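Tramico, 양팔 조립 로봇 시험 지침 ‘Ludik’ 제2판 공개

누구나 무료로 내려받아 쓸 수 있는 24개 항목, 시험 기록과 작업 안전 부분을 크게 손질

[Pramwood, 2018년 6월] 조립 자동화 전문 기업 Tramico가 양팔 로봇의 끼워 맞춤 작업을 시험하고 기록하는 방법을 정리한 지침서 ‘Ludik’의 제2판을 공개했습니다. 초판을 내놓은 뒤 여러 연구실과 공장에서 보내 주신 편지와 전자우편, 여백에 빼곡하게 메모를 적어 다시 부쳐 주신 인쇄본까지 하나하나 읽으며 고쳐 온 결과물을 이제야 내놓게 되어, 저희로서는 반가운 마음과 조금 늦었다는 송구한 마음이 함께 듭니다.

Ludik은 로봇이 얼마나 빠른지를 겨루기 위한 규정집으로 출발한 문서는 아니었습니다. 처음에는 같은 회사 안에서도 팀마다 시험 결과를 적는 방식이 달라, 옆자리 동료의 숫자를 읽으려면 매번 찾아가 물어보아야 했던 번거로움을 덜어 보려는 사내 메모였습니다. 어떤 팀은 부품이 구멍에 닿기만 해도 성공으로 적었고, 어떤 팀은 끝까지 들어가 손을 뗀 뒤에야 성공으로 적었습니다. 둘 다 나름의 까닭이 있었지만 한 표에 나란히 놓으면 아무 뜻도 없는 숫자가 되고 말았지요. 그 메모가 협력사 Gunnlaugsson에 건너가고, 그곳에서 다시 다른 분들의 손으로 넘어가면서 조금씩 살이 붙어 지금의 모습이 되었습니다.

제2판은 모두 24개 항목으로 이루어져 있으며, 크게 시험 준비, 작업 정의, 기록, 안전, 결과 공개의 순서를 따릅니다. 초판을 써 보신 분이라면 목차의 흐름은 그대로라는 것을 금방 알아보실 테고, 번호가 바뀐 항목에는 옛 번호를 괄호 안에 남겨 두었으니 이미 만들어 두신 서식을 버리실 필요도 없습니다. 이 괄호를 남길지 말지를 두고 편집진 사이에 꽤 긴 이야기가 오갔다는 점도 살짝 밝혀 둡니다.

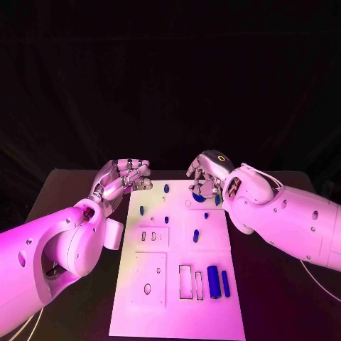 시험 준비 편에서 가장 많이 달라진 곳은 조명 항목입니다. 초판에는 “작업면을 충분히 밝게 한다”는 한 줄만 있었는데, 이 한 줄에 대한 질문이 다른 모든 항목을 합친 것보다 많이 들어왔습니다. 충분히 밝다는 것이 사람의 눈에 그렇다는 말인지 카메라에 그렇다는 말인지, 색이 있는 빛을 쓰면 규정에 어긋나는지, 창가에 있는 시험대는 아예 쓰면 안 되는지 하는 물음들이었습니다. 제2판에서는 특정한 밝기를 강요하지 않는 대신, 어떤 빛 아래에서 시험했는지를 반드시 적도록 했습니다. 백색광이든 색이 있는 빛이든 시험에 쓸 수 있고, 한 묶음의 시험 도중에 조명을 바꾸었다면 바꾼 시점부터 새로운 묶음으로 나누어 기록합니다. 조명 조건이 다른 시도들을 하나의 성공률로 합쳐 발표하는 일은 삼가 달라는 권고도 함께 넣었습니다.

배경과 시험대에 관한 항목도 비슷한 생각에서 다시 썼습니다. 작업대의 색과 광택, 뒤편에 무엇이 놓이거나 걸려 있는지, 작업판이 고정되어 있는지 아니면 그냥 올려 둔 것인지를 적게 한 것입니다. 사소해 보이지만 다른 곳에서 시험을 그대로 되풀이하려는 분들께는 이런 몇 줄이 며칠의 수고를 아껴 드리곤 합니다. Gunnlaugsson 쪽에서는 작업대 모서리에서 작업판까지의 거리도 도면으로 남기자고 제안해 주셨고, 이 제안은 부록의 빈 도면 양식으로 들어갔습니다. 손으로 그려 넣으셔도 괜찮습니다.

작업 정의 편에서는 ‘성공’이라는 말을 단계별로 나누었습니다. 부품을 집은 상태, 목표 자리 위에 맞춘 상태, 들어가기 시작한 상태, 끝까지 들어가 손을 뗀 상태를 각각 따로 적습니다. 마지막 단계에 이르지 못했더라도 어디까지 갔는지가 남아 있으면 다음에 무엇을 고쳐야 할지 한결 쉽게 보이기 때문입니다. 굵기가 비슷한 원통을 서로 바꾸어 집는 경우처럼 동작은 매끄러웠으나 대상이 틀린 시도는 ‘대상 오류’라는 별도의 칸에 적도록 했는데, 초판에서는 이것을 실패에 넣는 곳과 아예 빼 버리는 곳이 갈려 저희도 참 난감했던 부분입니다.

양팔을 함께 쓰는 시험이라면 쉬고 있는 팔에 대해서도 적어야 합니다. 한쪽 팔이 일하는 동안 다른 쪽 팔이 어디에 머무르는지, 그 자리가 미리 정해진 것인지, 작업판 위의 공간을 나누어 쓸 때 어느 팔에 우선권이 있는지를 시험 전에 문장으로 남겨 두자는 것이 새로 생긴 항목의 요지입니다. 손끝 장치의 종류와 손가락 끝의 재질, 마지막으로 교체한 날짜도 같은 장에 적습니다.

기록 편의 뼈대는 초판과 같습니다. 한 조건에 대한 성공률을 공개하려면 300회의 시도를 모두 남기고, 중간에 멈춘 시도도 번호를 건너뛰지 않고 적습니다. 300회가 많다는 말씀을 자주 듣습니다. 작은 연구실에서 학생 한두 사람이 이 횟수를 채우는 일이 얼마나 고단한지 저희도 잘 알고 있어서, 제2판에는 중간 보고라는 방식을 마련했습니다. 횟수를 다 채우지 못한 결과도 ‘중간 보고’라고 분명히 밝히면 Ludik 양식을 그대로 써서 발표하실 수 있습니다.

사람이 손을 댄 경우를 어떻게 볼 것인가도 오래 다듬은 대목입니다. 넘어진 부품을 사람이 다시 세워 주었다면 그 시도는 거기서 끝난 것으로 하고, 사람의 개입이라고 적은 뒤 다음 번호로 넘어갑니다. 원격 조작으로 움직인 시도와 프로그램이 스스로 움직인 시도는 서로 다른 표에 적습니다. 두 가지를 섞어 쓰는 시험이라면 조작이 넘어간 시점을 시각으로 남기면 됩니다.

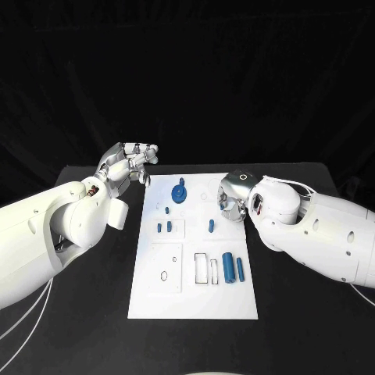
Ikhsan Ismail은 초판을 쓰면서 가장 아쉬웠던 것이 바로 이 개입 기록이었다며, 잘된 시도의 영상은 넘치도록 받아 보았지만 사람이 언제 어떤 이유로 손을 넣었는지는 한 줄도 적혀 있지 않은 경우가 많았다고 전해 왔습니다. 그는 또 지침이 너무 두꺼워지면 결국 책장에만 꽂혀 있게 된다면서, 다음 판에서는 항목을 늘리기보다 지금 있는 항목의 문장을 더 짧게 만들어 주었으면 좋겠다는 부탁도 덧붙였습니다. 이 보도자료를 쓰고 있는 저희 역시 문장이 길다는 이야기를 종종 듣는 터라, 이 부탁은 특별히 새겨듣기로 했습니다.

안전 편은 저희가 가장 조심스럽게 쓴 부분입니다. 먼저 말씀드리고 싶은 것은 Ludik이 법령이나 국제 표준, 사업장의 위험성 평가를 대신하지 않는다는 점입니다. 각 사업장에 적용되는 규정이 언제나 우선하며, Ludik은 그 규정을 지키는 가운데 책상 크기의 시험대에서 일하는 분들이 서로 약속해 두면 좋을 내용을 모은 것으로 보아 주시면 좋겠습니다.

새로 들어간 약속 가운데 몇 가지를 소개해 드립니다.

작업판을 바꾸거나 부품의 위치를 되돌릴 때에는 두 팔을 모두 정지 상태로 두고, 손을 넣는 사람이 직접 정지 상태를 확인합니다.

비상 정지 장치는 시험을 지켜보는 사람의 손이 닿는 곳에 두고, 하루의 첫 시험에 앞서 작동을 확인한 뒤 기록지에 서명합니다.

케이블은 팔이 움직이는 범위를 끝까지 한 번씩 천천히 움직여 보며 걸리는 곳이 없는지 살핍니다. 늘어진 여유분이 작업면 위를 지나갈 때에는 경로를 도면에 표시합니다.

외장의 열린 곳이나 내부 배선이 보이는 부위가 있다면 그 위치를 점검표에 적고, 다음 점검 때 같은 곳을 다시 봅니다.

한 사람이 이어서 시험을 지켜보는 시간에는 한도를 정하고, 교대할 때에는 직전의 이상 동작을 말과 글로 함께 전달합니다.

마지막 항목의 한도를 몇 분으로 할지는 각 현장에 맡겼습니다. Pramwood 시험실에서는 20분마다 교대하는 방식을 쓰고 있는데, 저희에게 잘 맞았을 뿐 다른 곳에서도 꼭 그래야 한다고 말씀드릴 생각은 없습니다. 부품이 더 무겁거나 소음이 큰 곳이라면 사정이 다를 것이고, 그런 현장의 경험을 들려주시면 부록의 사례 모음에 기쁜 마음으로 싣겠습니다.
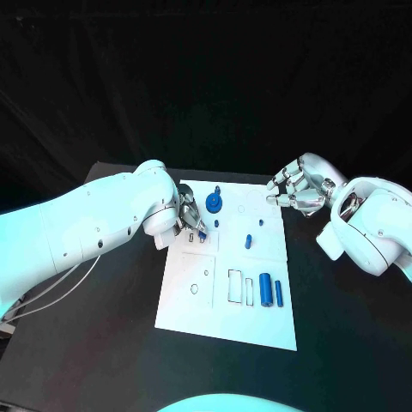

작은 파란색 페그를 흰색 시트 위로 들고 있는 왼쪽 로봇 팔 (사진 제공: Tramico)

결과 공개 편에서는 영상에 관한 항목이 눈에 띄게 늘었습니다. 재생 속도를 바꾼 영상에는 배속을 화면에 표시하고, 잘라 붙인 영상에는 잘라낸 곳을 알립니다. 성공한 시도의 영상을 올릴 때에는 같은 묶음에서 실패한 시도의 영상도 하나 이상 함께 올려 주시기를 권합니다. 의무로 할지 권고로 할지를 두고 마지막까지 의견이 갈렸고, 이번 판에서는 권고로 남겨 두었습니다. 고객사와의 약속 때문에 실패 영상을 내보일 수 없는 기업도 있고, 반대로 그것을 보여 주어야 신뢰를 얻는 기업도 있으니 조금 더 지켜보려고 합니다.

부품과 작업판에 대해서도 한 가지 안내가 있습니다. Ludik은 특정한 작업판을 지정하지 않습니다. 원통이나 페그, 기어처럼 흔히 쓰는 모양이라면 직접 만드신 것도 좋고, 구입하신 것도 좋습니다. 다만 부품의 지름과 들어갈 자리의 치수를 실제로 재어 적어 주시기를 바랍니다. 도면의 치수만 옮겨 적으면 표면 마모나 출력 오차가 보이지 않아서, 같은 도면으로 만든 부품인데도 결과가 크게 달라지는 까닭을 찾느라 애를 먹게 됩니다. 인쇄한 시트를 깔고 목표 자리를 표시해 쓰시는 경우에는 끼워 넣는 시험과 올려놓는 시험을 구분해 주십시오.

초판으로 이미 시험을 진행하고 계신 분들은 서둘러 옮겨 오지 않으셔도 됩니다. 초판 양식으로 적은 기록도 내년 3월까지는 Tramico의 공개 목록에 그대로 올리실 수 있고, 그 뒤에는 변환표를 이용해 새 양식으로 옮겨 주시면 됩니다. 변환표는 스프레드시트 파일로 준비했으며, 옛 번호를 넣으면 새 번호와 달라진 내용이 나란히 나타납니다. 성공 단계가 나뉘면서 자동으로 옮겨지지 않는 칸이 있는데, 그런 칸은 노란색으로 표시되니 영상이나 메모를 확인하여 채워 주시고, 확인할 길이 없으면 ‘불명’이라고 적어 주십시오. 불명이라고 적힌 기록도 소중한 기록이고, 목록에서 빠지지 않습니다.

Tramico는 제2판을 현장에서 어떻게 쓰면 좋을지 함께 이야기하는 자리를 Pramwood 시험실에서 마련할 예정입니다. 참가비는 없으며, 사용 중인 기록지나 점검표를 한 장 들고 오시면 그 자리에서 Ludik 양식에 맞추어 함께 고쳐 보는 시간을 갖습니다. 로봇을 다루어 본 경험이 길지 않은 분도 편하게 오시면 좋겠습니다. 초판의 가장 날카로운 지적 가운데 여럿은 로봇을 처음 만져 본 분들의 질문에서 나왔습니다. 일정이 정해지는 대로 Tramico 홈페이지의 알림난에 올리겠습니다.

지침서 본문과 기록 양식, 변환표, 빈 도면은 모두 Tramico 홈페이지의 Ludik 페이지에서 무료로 받으실 수 있습니다. 출처를 밝혀 주시면 사내 교육이나 수업에 복사해 쓰셔도 좋고, 현장 사정에 맞게 고쳐 쓰셔도 좋습니다. 고쳐 쓰실 때에는 어느 항목을 바꾸었는지 첫 장에 적어 주시고, 여유가 되시면 바꾼 문장을 저희에게도 보내 주십시오.

Tramico 소개
Tramico는 양팔 로봇을 이용한 소형 부품 조립과 시험 장비를 만드는 기업으로, Pramwood에 시험실을 두고 있습니다. Gunnlaugsson과는 손끝 장치의 점검 방법과 시험 기록 양식을 함께 다듬고 있습니다.

보도 관련 문의
Tramico 홍보팀, Ludik 제2판 담당
인터뷰와 시험실 방문은 홈페이지 문의란으로 신청해 주시면 차례로 답을 드립니다. 보도에 쓰실 사진은 같은 문의란에서 요청하실 수 있습니다.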